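Chapter 8
Small Things We Carry

Most people leave home with a few small objects: keys, a wallet, a phone. Each one was shaped by someone who had to think about hands. This chapter looks at the phone as a solid object and leaves its software for Chapter 9.

Start with the edge. We usually judge a phone by its screen, but the fingers spend most of their time on the narrow sides. The buttons are placed there so that a thumb or a forefinger can find them by touch. Making one button longer than the other helps the user tell them apart in a pocket or in a dark room.
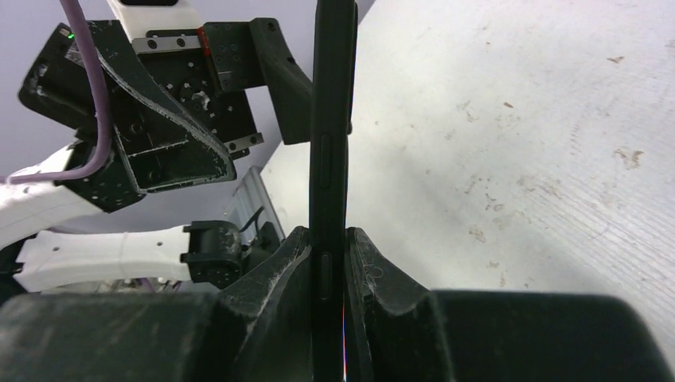
Thickness matters as well. A thin phone slides easily into a pocket but gives the fingers less to hold. In a survey by the design office Zondham, 1569 of 2611 people said they had dropped a phone in the past year. Ming-te Lo, who ran the survey, found that most of the drops happened while the phone was being moved from one hand to the other.

Before you read Section 8.1, place a phone on its long side and look at it from the edge. Make a drawing of the buttons at full size. You will need the drawing for the exercise on page 35.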